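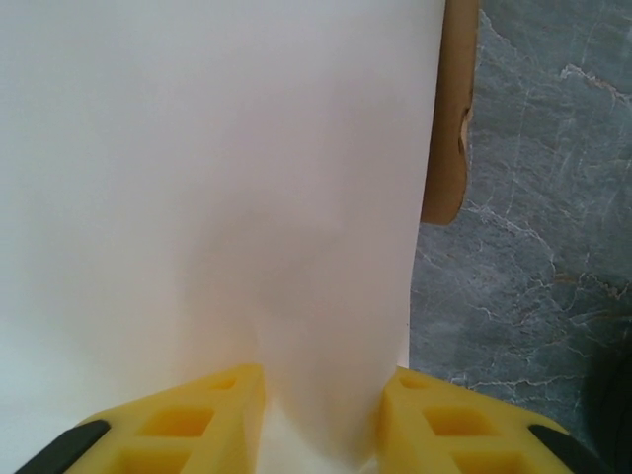 Sem Hoekstra

**Pre-Operation Inspection: Bench Arm with Two-Finger Gripper**
Castness Shared Workshop, Bay 7
Date of inspection: April 13, 2019

This checklist shall be completed before the arm is operated under power by any member. Items marked "Hold" must be cleared by the inspecting member before unattended programs are run. Comments are to be entered at the time of inspection.

## A. Power and emergency stop

- [x] Supply unplugged during hands-on checks
- [x] Emergency stop cuts power to all joints
- [x] Emergency stop within reach of the operator's chair
- [ ] Supply cable secured to bench leg. **Hold.**

Comment: The cable clip has come loose again. The adhesive type is not adequate for this bench. A screw clip is to be fitted.

## B. Base and mounting

- [x] Base clamps tight
- [x] No movement at the base when the arm is pushed by hand
- [x] Reach limit of 800 mm marked with floor tape

Comment: The tape is worn on the side nearest the door but remains legible. Replace by July.

## C. Gripper

- [x] Yellow printed fingers free of cracks at the rectangular pockets
- [x] Black rubber pads fully seated along the outer edges
- [x] Finger screws tight
- [x] Fingers close evenly on a single sheet of paper
- [ ] Spare pair of fingers in drawer. **Hold.**

Comment: The paper grip check is performed with a plain white sheet held upright between the fingers. Light creasing at the pinch is acceptable. Tearing is not, and requires the closing force to be reduced before the check is repeated. The spare fingers listed in the Senano parts box could not be located. The print file is on the shop computer under "Zokeck gripper, rev 2."

## D. Wrist camera and wiring

- [x] Camera bracket tight
- [x] Both fingertips in view
- [x] Cable has slack at full wrist rotation
- [x] No exposed conductor at the connector

Comment: The cable was rerouted after the previous inspection. Members are asked not to return it to the former path, where it rubbed against the elbow cover.

## E. Work area

- [x] Operator's sleeves and hair secured
- [x] Liquids removed from the bench
- [x] Safety glasses available

Comment: Paper and cardboard for grip trials may be kept on the work surface. Blades used for cutting them must be returned to the rack before power is applied.

## F. Result

Approved for attended use only. Unattended programs are not permitted until the holds in sections A and C are cleared. The run log stands at 132 cycles and is to be continued on the existing sheet.

Copy to: Vandenberghe project binder, shelf 2.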